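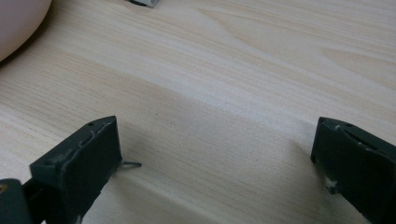
Packing and Storing Shaped Soft Items in a Small Bedroom
Project report, Household Design Studies
Rajitha Begum and Mariann Fodor
Bomlow College

Background

Our project is about the things in a bedroom that do not fold. Most advice on tidying deals with T-shirts, towels and bedsheets, which can be folded or rolled to suit the drawer. Moulded and padded items are different. If they are pressed flat they can take on a crease, and if they are left in their full shape they use a lot of space.

We chose this topic after both of us moved into rooms at Mondal House, a student residence in Bomlow. The rooms have one wardrobe with a single shelf, and two drawers under the bed. At the end of last year we each packed up in a hurry and found in November that several padded items had come out of their bags misshapen. We wanted to find out if a bit more care in packing would make a difference, and if the fabric storage pieces sold for small rooms are worth the space they take up.

Aim

The aim was to write a short set of packing directions that a student could follow at the end of term, using only the furniture in the room and one piece of added storage.

Work surface

All the sorting was done on a light wooden table in Room 252. We had planned to work on the bed, but the mattress gives under the hand and it was hard to judge how much a padded item was being squashed. The table has a pale beige top with a diagonal look to the grain from where we usually stood. The pale colour helped with small things such as loose threads and hooks, which got lost on Mariann's patterned bedspread. A session took 45 minutes, including clearing the table afterwards.

Handling padded and moulded pieces

The item we went back to most often was a soft pink moulded piece, shaped like a padded cup or shell. The outside is smooth and matte. The inside is covered with fine perforations, and there is a thick rolled rim around one opening. It was a good test item because it shows pressure clearly. Pinching the lower part from both sides puts a crease in the smooth face, and the crease is easy to see against the pink.

We tried three ways of packing pieces like this one. The first was to turn one side into the other so that the piece took up half the width. It saved the most room and gave the worst result after a week. The second was to lay pieces flat with a folded T-shirt over them. The third was to nest them, with each one sitting inside the next and a rolled pair of socks in the last one. Nesting kept the shape best in our trial, although it only works well when the pieces are close to the same size.

Rajitha also found that it matters how a piece is picked up. Holding it by the rim left fewer marks than gripping the sides.
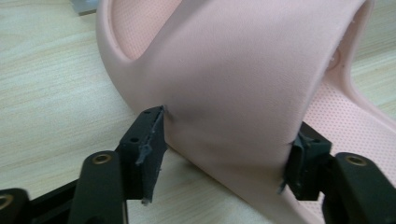 The framed fabric piece

Fabric storage is common in student rooms, and we wanted some idea of how it holds up. We looked closely at a grey item made of fabric and slim metal rods. The main panel is a flat sheet with a fine woven texture. Along one border it has a long rounded hem, and at the corner there is a pale grey connector where two of the rods come together.

Our notes on it are mostly about handling. A fabric panel catches lint, so we brushed it down before anything pale went near it. We also moved it by the rods and kept our hands off the cloth, to avoid dragging the hem. The corners need checking at the start of each term, because a corner that has worked loose will let the whole panel sag under a small load.

A framed piece does take up table space while the sorting is going on. We pushed it to one side and kept the middle of the table clear for whatever was being packed next.

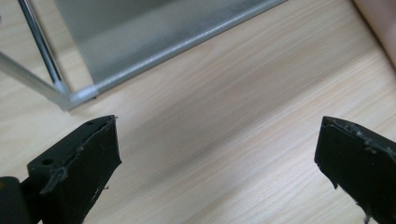 Figure 3. Grey fabric panel with rounded hem and corner connector, on the wooden table.

Packing directions

Clear the table and wipe it before starting.
Sort shaped items from flat ones.
Nest padded pieces by size and put rolled socks in the last one.
Pack flat clothing around the nested pieces, never on top.
Check the corners of any framed storage before moving it.
Label the bag on the side that will face out.

Limits of the project

We only tested items that the two of us had on hand, and the longest storage period was one week. A full summer in a warm storage room could give different results. We would also like to repeat the nesting trial with pieces of mixed sizes.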